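Notebook, council minutes project
September, begun 8.40 in the morning

Continued with the minutes of the Kostham town council. Yesterday I stopped in the middle of the spring sittings, at the debate on the Stostano bus line, and I left a pencil mark in the margin of the printout so that I know where. The scans are now all in the shared folder under "kostham_minutes_clean". Please do not use the older folder, it has two sittings with the pages in wrong order.

Open from last time: what do we do with a motion that is withdrawn and then comes back under another name. 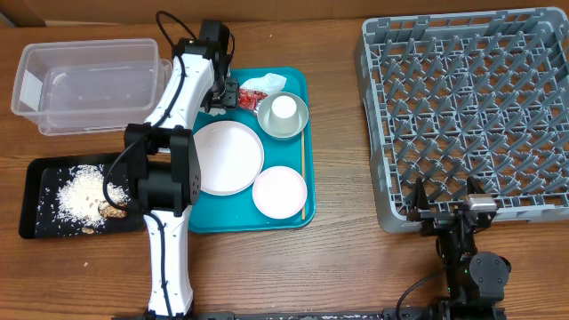
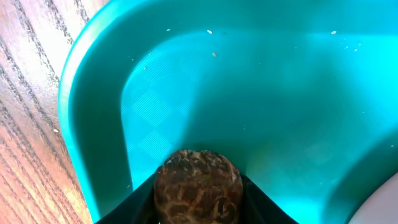
Horacio Salinas answered by mail before lunch that a withdrawn motion must keep its own line in the table, also when the same text returns two sittings later, and that he would never merge them, for then we lose who took it back and at which point in the debate. He has also asked if we record the mover only or the seconder too. In his own table for the district assembly he had only the mover, and he regrets it, as he had to read everything a second time.

I agree with the first point. So, rule from today: one line for each time a motion is put on the agenda. If it is the same text, we write the number of the earlier line in the column "returns from". If the text is changed even by one sentence, we write the number and the letter c. For the seconder I have added a column. It costs little time now.

State of the coding

There are 20 sittings in the set. I have finished 13. Of these I have read twice only the first ones, before we changed the rule for abstentions, and they have to be looked at again for this column only. I do not think the rest of the coding is touched by the change.

What the abstention rule says, for whoever picks this up: the clerk of Kostham writes "not voting" in some sittings and "abstained" in others. I believed at first it was the same thing. It is not always. In the sitting on the market square there is a member who is written as "not voting" because he had declared an interest and left the chamber, and further down the same page another member is "abstained" who has clearly stayed, as she speaks in the next item. From then on the clerk keeps the two apart quite well. In the earlier sittings I cannot tell. There we write "unclear" and do not guess.

The Kleinschmidt amendment

This took most of the morning. The amendment was to move the money for the second bus in the evening from the transport line of the budget to the general reserve, and to decide on it again after the summer. In the minutes it appears nine times, if one counts the mentions by other speakers, and under three names: "the Kleinschmidt amendment", "the reserve amendment" and, in one place, "the amendment of the group". I was first sure that the last one is something else, from the opposition, because the sentence before it speaks of the opposition leader. But the page reference given by the clerk leads to the text of Kleinschmidt. I have marked it as the same with a note.

The vote on it is a problem. The result is written as carried, and the list of names which follows does not give a majority. I have added it up on paper and then again in the spreadsheet. One name is missing from the list who is present on the attendance sheet and who speaks after the vote, so it could be that this member voted for it and the clerk has lost him. It could also be that the mayor has used a casting vote, which in Kostham she is allowed to do under the standing orders when the sides are equal. With the missing member as absent the sides are equal. Both explanations would fit, and the minutes say nothing.

I have coded: result = carried, list = incomplete. I have not put the casting vote anywhere. If somebody finds the newspaper report of this sitting, it may help, they usually mention it when the mayor decides. I looked in the local paper of the following days and there is only a piece about the parking fees.

Speaking time

We can't have real speaking time from the minutes, this was clear. Ottmar Reuter has the idea to use the length of the summary for each speaker instead. I tried it for one sitting where we also have the sound recording, listened to 20 minutes of it and wrote down when each speaker starts and stops. The result is not encouraging. The group leaders get a long paragraph for a short speech, and the members from the outer villages get one line, "Cllr. supported the previous speaker", for something that lasted almost as long. So the length of the summary shows us more how the clerk thinks about the speaker than how long he has talked. Perhaps this is interesting in itself, but it is another question from ours.

My proposal is to count only if somebody has spoken on an item, yes or no. Ottmar would like to keep the length in the table anyway, in a grey column, with a warning. I don't mind, as long as it doesn't go into the graphs.

Skorirano

The new version of Skorirano reads the agenda headings better than the old one, and it no longer cuts the item when there is a page break. It still has two bad habits:
– it takes the apologies for absence as a list of speakers, when they are printed at the end and not at the beginning
– it writes "the chair" as a person, so in the export there is a member called Chair who votes in every sitting

The first one I correct by hand. For the second I have made a small list with the date of each sitting and who was in the chair, because the deputy mayor took over in the winter when the mayor was ill. The list is in the same folder as the scans. Replace "Chair" by the name before you count any votes, otherwise the mayor has been in sittings where she was at home.

Also, do not press "tidy names" in the export window. It has put together two members with the same family name, who are from different parties and, I suppose, would not be happy. I restored the table from the copy of the day before and lost only the corrections of one hour.

Afternoon, 15.10

Telephoned the town hall about the missing name. The clerk's office is very friendly, but the clerk from that time has gone to the district and the person on the telephone could not say more than what is written. They will look if the hand notes still exist. I should write a mail with the item number, so that they have it in front of them. Sent it directly after.

Then did the first half of the next sitting, up to the question time. Many questions about the Stostano line again, mostly from the audience, and we do not code the audience. There is one question from a member that is printed inside the audience part. I took it as a member's question, because he is called by his title and the mayor answers him under the standing order for members.

Still to do
– second half of this sitting, from item "playground fence"
– look again at the abstentions in the early ones
– ask Horacio if he wants the seconder also where the minutes say only "seconded from the floor". I have left these empty for the moment
– Ottmar: please check my reading of "the amendment of the group", line is marked in yellow
– back up the table before anybody installs anything

Stopped at 17.30. The printout is in the tray with the pencil mark on the page of the playground fence.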